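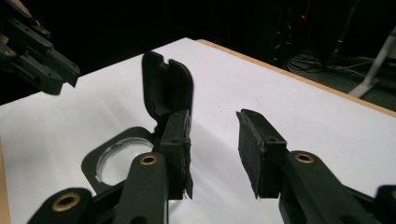

24 March 2018

Workshop notebook, Skangate bench. Fiore table lamp, second round of shades.

Picked up where we left off with the Fiore shade. The first round used the straight cane ribs and they looked fine unlit, but with the bulb on you could see every rib as a hard line on the wall. Today was meant for the thinner ribs and a paper liner. Got through the ribs and about half of the liner work.

Ribs. Split the cane down and soaked it in the long tray for 40 minutes. That was enough for most of it. Three pieces from the bottom of the bundle were still stiff and one cracked at the bend, right at a node. I put the other two back in and they came out all right later. For next time, look the bundle over for nodes before soaking and cut so the node falls at the top ring, where there is hardly any bend.

Settled on 18 ribs for this size. The old shade had more and it felt crowded near the neck. With 18 the gaps at the widest part are bigger than I expected, and the liner has to carry more of the shape. It holds as long as the paper is pulled snug. If it is slack you get flat spots between ribs and the whole thing reads as a polygon when lit.

Rings. Top ring is the brass wire one from the Brirkgate batch. Bottom ring is steel, primed and painted. The paint chips where the binding thread is pulled tight, so I touched it up after and you can't tell from outside, but that won't do for a run of them. Either bind first and paint after, with tape on the cane, or use brass top and bottom. Brass costs more. I'd like to see the price before ruling it out.

The top ring sits a bit loose on the Fiore gallery. It doesn't fall off, it just rotates if you bump the shade. A small crimp on one of the spider arms fixed it on this one. I checked two other rings from the same batch and both were loose by the same amount, so the ring is being made large. Need to send them the gallery itself to measure against, the drawing clearly isn't doing it.

Liner. Tried the plain mulberry paper and the heavier one with fibers in it.

Plain paper: goes on easily, takes paste well, no wrinkles after the second strip. Lit, it gives an even warm light and you can see the ribs softly, like shadows through a blind. I like this one.

Heavy paper: harder to work around the curve and it lifted at the bottom edge as it dried. Lit, it is a good deal darker. Fine for a bedside lamp, too dim for reading. The fibers show up as dark threads and from across the room they look like dirt. Not going further with it for the Fiore. Might suit the Vesier floor lamp, where the shade is taller and the light mostly goes up anyway.

Paste. Wheat paste again, thinned a little more than last time. Brushed on the ribs only and left the paper dry. Brushing the paper made it stretch and then it tightened unevenly. One caution, the paste from earlier in the week had gone off in the jar. Mix small amounts and write the day on the lid.

Heat. Ran the finished half shade for two hours over the LED bulb we supply and then the same over an old incandescent, in case a customer swaps it. LED: paper barely warm to the hand anywhere. Incandescent: the top of the liner near the neck got hot enough that I didn't want to leave it, and I stopped early. The label inside the shade needs to say LED only, in letters big enough to read, and it should be on the socket too. The current label is only on the underside of the base and gets covered by felt.

Cord. The cloth cord on the Fiore is nice but it comes off the spool with a strong twist. Hung a length from the ceiling hook with a weight on the end overnight and it was much better this morning. Worth doing for all of them. The inline switch is still too close to the base. On a side table it ends up hanging behind the furniture where you can't reach it. Moving it 7 inches further along brings it to the front edge of the table we use for photos. Try it on the next two and see if it looks odd.

Base. No work today except oil. Second coat on the three turned ash bases, wiped after fifteen minutes. One has a darker streak on one side that got stronger with the oil. Not a defect to my eye but turn it to the back for the shop photo, or sell it from the showroom where people can see it first.

Vesier notes, while I had the tape out. The rattan sleeve for the floor lamp is too tight at the joint between the two pole sections. It has to be slid on before the joint is screwed up, so it can't be flat packed the way we planned. Options are a split sleeve laced up the back, or a fatter sleeve. Laced might look good if the lacing is neat. Will make a short test piece before changing the order.

Stock
Cane, split: enough for four more shades
Mulberry paper, plain: one roll, started
Brass rings, top: 257 in the box by the Brirkgate slip, all presumably oversize
Binding thread, natural: low, order
LED labels: need redoing, see above

To do
Finish liner on the second half, trim and bind the bottom edge
Crimp test on a ring with the other spider
Gallery to Brirkgate for measuring
Ask for a price on brass bottom rings
New label wording
Laced sleeve sample for Vesier
Wash out the tray, it has a brown line around it and it is marking the cane

Left the half shade on the rack by the window to dry. Please don't move it closer to the heater.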